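Rendident Counter Kit, data card and README
Maintained by Yanling Peng and Dexter Esposito
Last edited April 10, 2024

Rendident is a kit for teaching a single arm to tidy up small tableware in kitchens that people really use. You get the mounting parts, the gripper fingers, the control software and a starter set of recorded runs, so you can have something moving on your own counter the first afternoon (we did, and we are not fast at this!). Everything was put together at our workshop in Brodstead, and we've been having a great time with it.

This card covers the starter recordings that ship with the kit. For wiring and mounting, read the setup guide first, then come back.

What's in the download

- 1,000 recorded runs, each one a single try at a single task
- joint positions and gripper opening for every run, plus color video from one fixed view
- a short plain-text instruction per run, such as "pick up the saucer" or "move the mug next to the sink"
- a pass or fail mark, added by a person after watching the run
- the trained starter policy, which we call Biker

There are 32 different instructions. Six of them are held back for testing and never show up in the training split, so please keep it that way if you publish numbers.

How the runs were made

Attila Csizmadia and Ngan-ling Wan drove the arm by hand for all of the training runs, using the small leader arm that comes in the box. We asked them to work at a comfortable speed and to leave the counter the way they found it. Cups, bottles and whatever else had been left out stayed in place, and we love how much the policy gains from that. A model trained on a bare table gets confused by the first coffee cup it meets. With Biker we see far less of that, though it still happens.

Saucers turned out to be our favorite task and also the hardest. They are low and flat, the rim is thin, and on a pale counter the edge can be tough to pick out in the video. The fingers have to come down almost straight, close to the rim, and then slide in a little before closing. When it goes well it's a real pleasure to watch.

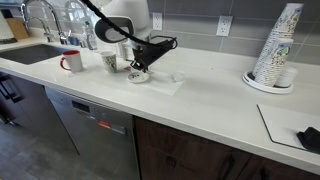 Gripper just above a small saucer, with a mug and a paper cup standing nearby.

Objects used

Mostly everyday things: mugs, paper cups, saucers, small clear cups, lids and plastic bottles. We stuck to light items. The fingers are rated for more than we ever asked of them, but a full mug is a bad thing to learn on. Glass and sharp items are left out of the instruction list on purpose. They may still be in view in the background.

Using the data

Unpack the archive into a folder called rendident and run the check script before anything else. It reads every file and tells you which ones are damaged, if any. The loader gives you one run at a time as a dictionary with the keys video, joints, gripper, text and passed. Older copies from February used the key grip instead of gripper. The loader accepts both, but your own scripts may not, so watch out for that one.

Training the starter policy from scratch takes 2,000 steps with the default settings. You can stop earlier and still get decent reaching. The grasping is what improves late.

What we like

The mounting is solid, the leader arm feels light in the hand, and the software starts without a fuss. Elibariki Sang had never driven an arm before and was picking up paper cups before lunch. Swapping the fingers takes one hex key. We also like that the logs are plain files you can open in any editor!

What could be better

The cable is thick and a bit stiff, and it needs slack or it will tug on the arm at full reach. Shiny surfaces such as sinks and faucets still throw off the depth guess in the Gu tracking module, so turn Gu off if you work close to them. The pass marks come from one person per run, and a few of the borderline ones could be argued either way.

Known gaps

All of the runs use one arm model and right-side mounting. Night lighting is thin. There are no runs with two people at the counter, and none with running water.

License and contact

Free for research and teaching. If you want to build it into something you sell, write to Dexter first. Bug reports go in the tracker, and please attach the log from the check script. New runs are very welcome, saucers most of all.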